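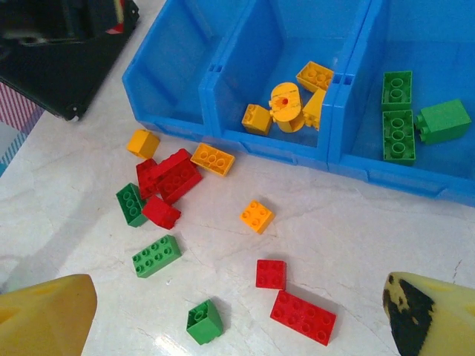 *Figure 1. Blue three-bin organizer during a color sort. Yellow pieces are in the middle bin, green in the right bin; the left bin is empty.*

## 1. Purpose

The Kiltine project looks at how the layout of a small storage unit affects the time needed to put away toy building bricks. This report covers the first part of the work, in which bricks were sorted by color only. Sorting by shape was planned for the second part and is discussed in section 5.

The sorting rule was fixed before the trials. Each bin takes one color. A piece counts as stored when it lies fully inside the correct bin, in any orientation. It does not need to be stacked or lined up with the others.

## 2. Materials

The organizer is a single blue plastic unit with three open compartments side by side. The inner walls slope, and each bin has a lip at the front. There are no lids or dividers inside the bins.

The bricks are the large type, in red, yellow and green. Most are plain rectangular pieces in 2x2 and 2x4 sizes. The yellow group also has a round piece and a wedge-shaped slope piece (Figure 1, middle bin), and these two were the hardest to place in a consistent way.

All trials were run on a white marble surface with faint gray veining. An earlier setup on a dark bench top was dropped after the pilot, as the green bricks were harder to pick out against it.

## 3. Method

Bricks were tipped out in front of the organizer and left as they fell. Two orders were compared:

- **Order A:** finish one color before starting the next.
- **Order B:** take the nearest brick each time, whatever its color.

Luuk Van Rooij kept the time for all trials. Timing started at first contact with a brick and stopped when the last piece was released. There were 15 trials in Order A and 15 in Order B. Trials were run in July, in the Ban workroom, with the organizer in the same position throughout.

A brick dropped outside the organizer stayed in the trial and had to be picked up again. A brick in the wrong bin was recorded as an error and was not corrected.

## 4. Results

Order B was faster in 23 of the 30 trial pairs and single comparisons listed in Appendix 1. Errors were few in both orders. Order A produced two wrong placements and Order B produced three.

Piled bricks caused most of the delay. Where pieces rest on each other, as with the red ones in Figure 1, lifting one tends to shift the others.

Orientation inside the bin did not affect the time, but it did affect how much room was left. Bricks on their sides or with the hollow underside up take up space unevenly.

## 5. Limits and next steps

The bins were never filled to the lip, so the results say nothing about a full unit. The color positions were not rotated between trials, and the effect of reach to the outer bins is therefore unknown.

For the second part, the Stoltholm group will use the same organizer and surface. The round and slope pieces will be timed separately.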